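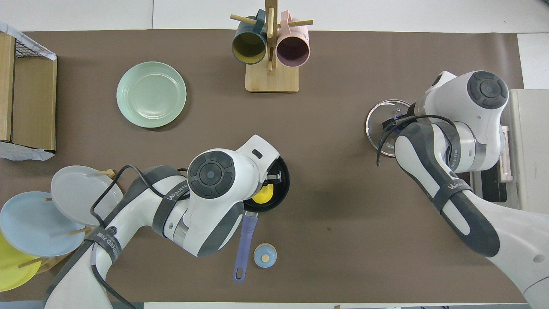 About Flollovura

Flollovura is a small company that teaches two-armed robots to do kitchen work. We started in a rented room over a bakery in Goscombe, with one table and one arm which we bought second-hand. Today we have a proper workshop on the ground floor of the old Gallegos building, and we are a team of 8 people. We still keep the first arm. It is on a shelf over the coffee machine and does not work anymore.

Our founder is Charalambos Papadakis. He worked for many years in hotel kitchens before he studied engineering, and this is the reason why we chose cooking and dishes and not boxes or screws. He likes to say that a kitchen is the most difficult factory in the world, because every plate comes back to a different place each time. The rest of us came from many directions. Fotis Chatzigeorgiou repaired elevators. Athina Economou was a school teacher of physics. Nigel Sowerby wrote software for a bus company, and joined us after he came to one of our open days and stayed until we had to lock the door.

What we do

We make the programs and the training methods which let a robot handle common things: plates, mugs, pans, lids. We do not build the arms ourselves. Our customers are mostly companies that prepare meals in large quantity, and also two technical schools that use our lessons in their courses.

The work is slow and sometimes boring to look at. To put a lid on a pot is easy for a person, but for a robot it includes many small decisions. Where to hold the knob, how much to close the gripper, at what height to stop. A glass lid is harder than a metal one, as the cameras of a robot have difficulty with things which are clear or shiny. We spent most of one winter only on lids. Handles are a different problem. A pan handle can point in any direction, and the robot must understand the direction before it moves.

We prefer to train with normal household objects that anybody can buy in a shop. For food we use toy food, which stays the same from the morning to the evening and does not smell.

Our open day

Every year in July we open the workshop to the public. We began with this in our second year, when the neighbors asked what we were doing with so many plates. To the first open day came 86 visitors, and we had not enough chairs. Last year we had 170, with several school groups among them, and one class of cooking students who asked the best questions of the day.

The next open day is on 11th July, from ten in the morning until the evening. The entrance is free. School groups are asked to write to us before, so that we can give them a time.

The visit has 4 stations. At the first one Athina explains how a robot sees a table and what it does not see. The second is a short film about our early years, which is a little embarrassing for us but the children laugh a lot. The third is the demonstration, where two arms work together at a kitchen table. The last one is in the yard, with cold drinks, and there you can speak with all of the team.

The demonstration is the part most people come for. It takes twelve minutes, and we do it again each half hour. We do not practice a perfect show. Fotis stands near the table and tells what the robot is trying to do at this moment, and if it makes a mistake he tells this also. In our first year the robot dropped a lid three times in front of the mayor, and he clapped each time. Since then we think that visitors learn more from an honest demonstration than from a video with music.

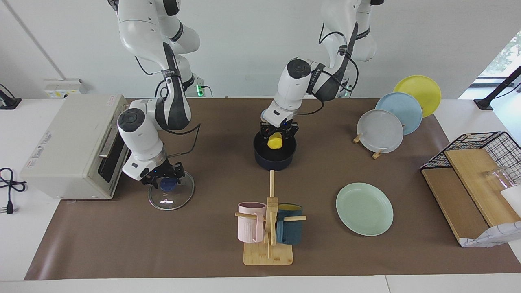

Why does the robot have two arms and not one?

Many kitchen tasks need one hand for the food and another for the lid or the plate. With a single arm the robot must put one thing down before it takes the next, and this makes the task longer and needs more free space on the table.

Please remember that visitors stay behind the yellow line during the demonstration. Small children are welcome, but they must be with an adult at all times. Photographs are allowed everywhere in the workshop except at the office desks.

Visits during the year

Groups can also visit us outside of the open day. We receive schools, training centers and companies, normally in the mornings. A visit takes two hours and includes the same demonstration, with more time for questions. Prodromos Vrettos takes care of the calendar, and he will ask you for the age of the group and what they already know about robots. For companies we can prepare a session about their own tasks. In this case it helps us very much if you send a list of your objects two weeks before, with the sizes.

Our training room has a ramp at the entrance and a restroom on the same floor. There is no parking in front of the building, but the bus stop is across the street.

Working with us

We are not a big company and we do not hire often. When we do, we look for patient people first. Each summer we take two students for practical work, and they do the same work as everybody else, including washing the mugs. Our partner Drukov offers them a room near the workshop for a low rent. If you are interested, please write a short letter and tell us about something that you repaired or built. Your grades are less important for us.

Flollovura, Gallegos Building, Goscombe | Contact | Visits | Privacy | © Flollovura, all rights reserved | Back to top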